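Section 4. Setting up the bin-to-bin sorting station

Before you start

This section takes you from a bare tabletop to a first sorting run with the Presteo software. If you have already done Section 3 (mounting the arm and checking the emergency stop), you have the hard part behind you. If you skipped it, please go back – everything from step 6 on assumes that the stop button cuts power to the arm and that you have tried it yourself.

We get one question more than any other, from shop owners and from parents at open house days alike: can it tidy up yet? The answer as of this edition (2018-04-08) is "partly, and it's exciting to watch." Moving mixed objects out of one bin and into another is a real chore. It's what happens at the end of the day in a playroom, a returns counter or a repair shop. A machine that can do it with things it has never handled before is a big step up from one that picks the same bolt from the same tray all day. Presteo does well on some objects, poorly on others, and this section will help you find out which are which at your own station.

4.1 What you need

Two bins of the same size, rigid, with sloping walls
A flat table or board at the height given in Section 3
Bar clamps, enough to hold both bins
The gripper, fitted and tested
A mixed set of household objects (see 4.3)
A second person for the first run

4.2 Fixing the bins

1. Place the two bins back to back so that their rims meet. The arm will carry objects across this seam, so keep it free of tape ends and labels.

2. Clamp both bins down. Push on each one with the flat of your hand. If it slides at all, tighten the clamps or move them.

3. Check that no clamp handle stands in the path of the wrist. Turn long screws so they point away from the side where the arm comes in.

4. Measure the height of all four rim corners on each bin and enter the values on the Workspace page. Don't skip a corner! A bin that sits 2 mm higher on one side will have the fingers scraping the floor there.

5. Press Save, then Lock Workspace. The outline on the screen turns green.

Note: If you move a bin after this, even to sweep under it, repeat steps 2 to 5. Arlo Hutchins, who wrote the first version of this guide, once spent an afternoon hunting a software fault that was a bin nudged sideways by his own elbow.

4.3 Choosing objects

6. Begin with things that are light, stiff and hard to break. Plastic toys are ideal. Leave out glass, anything with a blade, anything with a battery in it, and anything you would be sorry to lose.

7. Mix the shapes. Put in something long, something blocky, something with branches or legs, and something with a strap or a loop. A bin full of blocks will give you a lovely success rate and teach you very little.

8. Spread the objects by hand for the first run. Piles come later, in 4.6.
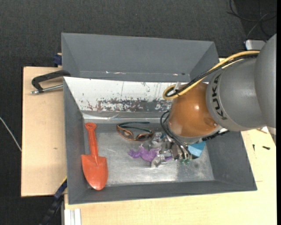 9. Go to the Objects page and press Look. The software marks each place where it thinks it can close the fingers. You will often disagree with it, and that's fine. Let it try its own choice before you step in.

10. Remove any object that gets no marks at all. You can bring it back once the first run is done.

Caution: Never reach into either bin while the status light is on. The arm can pause for several seconds while it plans, and a paused arm looks exactly like a stopped one.

4.4 The first run

11. Set the speed to 20 percent. The slider goes higher, and you'll want to use it, but leave it alone for now.

12. Have your second person stand at the stop button with both hands free. Their only job is to watch the arm.

13. Press Run One. The arm makes a single attempt and returns to its rest position.

14. Watch the hoses and cables as the wrist turns. They should bend freely and never pull tight. If a line goes taut at any point, press stop and add slack as described in Section 3.

15. Repeat Run One until you have seen an attempt in each corner of the bin. Corners are where the wrist comes closest to the walls, so most bumps happen there.

16. When every corner is clear, choose Run Set and enter 200 attempts. At low speed this is a long sit. Bring a book for the second person, and then take it away from them again, because they are supposed to be watching.

4.5 Reading your results

At the end of a set the software shows a list of attempts, sorted into Moved, Dropped and Missed. Look past the total and open the Dropped list first. It tells you far more about the chores your station is ready for.

Stiff objects with a clear edge are the easy ones, and they should make up most of your Moved list. Straps are harder. The fingers may catch the strap and leave the rest of the object swinging below, and whether it makes it over the rim is mostly luck. Soft cloth is harder again. Filipa Sampaio ran a set with nothing but odd socks at our Dalto workshop, and the arm kept carrying them over in clumps. As a way of moving laundry this was great. As a way of sorting it, not so much.

Across our own stations we logged 3,298 attempts while preparing this edition. The failures bunched up in two places: thin flat things lying on the bin floor, and anything pressed up against a wall. A child would slide those to the middle with one finger before picking them up. Presteo can be told to do the same (see Nudge First, on the Advanced page), and I can't recommend it enough – the first time you see the arm push something away from the wall and then go back for it, you'll want to call the whole building in.

4.6 Moving on to piles

17. Tip the objects in loosely and level them so that nothing stands above the rim.

18. Switch on Look Again. The software will check the bin after every attempt, as each pick shifts whatever was lying on top or beside it.

19. Keep the speed where it was for the first full set. Raise it in small steps after that, running a set at each speed.

20. If the arm lifts two objects together, let it finish. The software counts this as Moved but puts a small mark beside the entry so you can find it later.

Note: Do not use this station for unattended work. It is meant for testing and teaching, and someone must be in the room whenever the arm has power.

4.7 Cleaning and daily checks

Wipe out both bins when you finish. Check the fingertips for burrs, and look over the table for loose screws and put them back where they belong. Scuffs on the bin floor do no harm, but bright reflections can confuse the Look step, so move your lamp if objects in one area keep getting no marks.

Questions about this section go to Yolanda Mbeki at the Presteo help desk. Please include your results file and the list of objects you used. Section 5 covers changing the fingers.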